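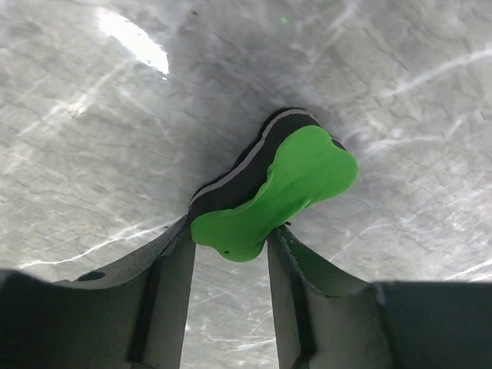 Arnville Coast Path Photo Walks: progress to end of November

Quick one, full figures to follow with the claim form.

Walks: 17 led so far, 2 called off for high wind at Wirkville point. Both rebooked for spring. 72 people signed up, mostly beginners, a fair few with just a phone. Dawn slots fill first, which we didnt expect.

Exhibition: 50 prints picked. Framing quote in from Gilteck, higher than budgeted, asking them to look again at the glass. Hoàng café has offered its long wall from January, no hire charge. Need hooks.

Transport: minibus fine. Car park at the lighthouse end still shut, so we drop off at the lay-by and walk in. Adds time, mention it in the joining notes.

Spend: on track apart from framing. Tripod loan set bought, receipts attatched.

Next: captions, poster, book the tide-safe dates for the cove walk. Could we move the leftover fuel money to printing? Need a yes or no before the print order goes in.

Arnville Coast Path Photo Walks | Contact us | © All photographs remain with their makers | Back to top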